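List: Home Bakers and Millers
Subject: Re: Dough drying out on top during long cold proof
Date: Jun 10, 2022

On the dry skin question, since it has come up again:

> I have been baking the same plain loaf every weekend for a long while
> now and I am still getting a leathery skin on the dough after a night
> in the refrigerator. I cover the bowl with a cotton towel. In the
> morning the top is stiff and a little gray, and when I shape the loaf
> the skin ends up folded inside and leaves a hard streak through the
> crumb. I have tried a damp towel and it was worse, the towel stuck
> and I lost part of the dough getting it off.
>
> Should I be adding more water to the dough? Or is this the flour? I
> switched to the Porkine bread flour in May and I think it started
> about then, but I could be wrong. My refrigerator is the kind with a
> fan in it.
>
> Also, can somebody tell me if it matters what kind of bowl I use?

I don't think it is the flour. I have used the Porkine bread flour and the Veltano one side by side and both of them skin over if you leave them under cloth in a refrigerator with a fan. The fan is your problem, and the towel lets the air straight through. A damp towel helps for an hour or so, then it dries out and glues itself to the dough, as you found.

Adding water to the dough won't fix it. You will get a wetter dough with the same skin on top, and it will be harder to shape. Leave the recipe alone until you have sorted out the cover, otherwise you will be changing two things at once and you won't know which one did it.

What I do now is this. I mix in the evening, give the dough its folds, and let it sit on the counter until it has clearly started to move. Then I wipe a few drops of oil over the surface with my hand and put it in a container with a proper lid. If there is no lid that fits, a dinner plate turned upside down on the bowl does the job. So does a clean shower cap, the cheap kind, if the bowl is small enough. Plastic wrap works too, but it has to go over the rim and down the sides. If it lies loose on top the fan lifts it and you are back where you started.
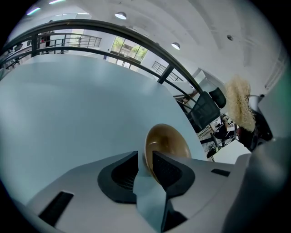 As to the bowl, it matters less than people say. Shape counts for more than material. A wide shallow bowl gives you a lot of surface to dry out, and a tall narrow one gives you less. I would also pick something smooth on the inside so the dough lets go of it without tearing. A glossy surface is good for that, like the tan and amber one on the inside of the brown bowl in the photo. Look at the rim too before you buy anything. A plate will only seal on a rim that is level all the way around, and a lot of hand-thrown bowls are not. Set the plate on it in the store and see if it rocks.

Metal bowls are fine. They chill the dough faster, so if you move from a heavy ceramic bowl to a steel one you may find the dough is less risen in the morning. Give it longer on the counter first. I would not use an unglazed bowl for this at all. It pulls water out of the dough from the sides and you will get a crust there as well as on top.

Baskets are a separate matter. If you shape at night and do the cold proof in a basket, the whole thing has to go inside a bag, closed at the end with a clip. Leave some air in the bag so that the plastic does not touch the dough. I dust my basket with rice flour, which sticks less than wheat flour. After baking I knock the basket out over the sink and leave it in the open to dry. I have never washed it.

You asked about the hard streak. If you get a skin anyway, do not fold it in. Turn the dough out with the skin side down on the bench, so that it becomes the outside of the loaf when you shape. It will tear a bit and look rough, but it bakes up as crust and you won't meet it in a slice. If it is really thick, peel it off and throw it away. You lose very little.

The gray color is just the surface drying and darkening in the air. It isn't mold after one night. If you leave dough for several days and see fuzzy spots or anything pink, that is another thing and it should go in the trash.
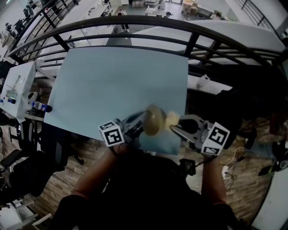
It would also help to know how cold your refrigerator is. Mine was set too warm for years and I blamed everything else. Put a thermometer in a glass of water on the shelf where you keep the dough and read it in the morning. The top shelf and the bottom shelf in mine differ by 3 degrees, and the dough goes on the bottom one. In the refrigerators with a fan, the spot right in front of the outlet is the worst place. Move the bowl to the other end of the shelf, or stand a carton of milk between it and the fan.

If you want to test whether it is the cover, make one batch of dough and split it into 2 small bowls of the same kind. Put the towel on one and a tight plate on the other, and set them next to each other overnight. I did this with 200 grams of flour in each, so it didn't cost much, and baked them as flat rolls the next day. The one under the plate was soft and a little shiny on top. The one under the towel had a skin I could lift with a fingernail. Same flour, same water, same shelf.

Somebody wrote in last month asking whether the lid has to be left open for the gas to get out. With a plate it looks after itself. With a screw-top jar, do not tighten it. With a snap-on lid, leave one corner up until the dough is cold, then press it down. I have had a lid pop off in the night and there was no harm done apart from the noise.

One more thing about oil. Use very little. If it pools around the edge it gets into the dough when you shape, and the seam won't close. Any plain oil will do. I used the Provance sunflower oil because it was what we had in the cupboard. Butter goes hard in the cold and is no use here.

On baking day I take the bowl out and leave it covered for 60 minutes before I touch it. Leave the cover on for that too. The kitchen air will dry the top just as well as the refrigerator does, especially if the oven is already heating.

If you are still getting a skin with a tight lid and a bit of oil, write back with the amounts you are using, because then I would want to look at how much flour you are putting on the outside. A heavy dusting dries into a layer that feels just like a skin. I did that for a long time with the coarse rye from the Pešek mill and never connected the two.

I still have half a bag of that rye, by the way. It is very dark and has a strong taste. If anyone has a recipe for it that doesn't need a tin, please post it to the list.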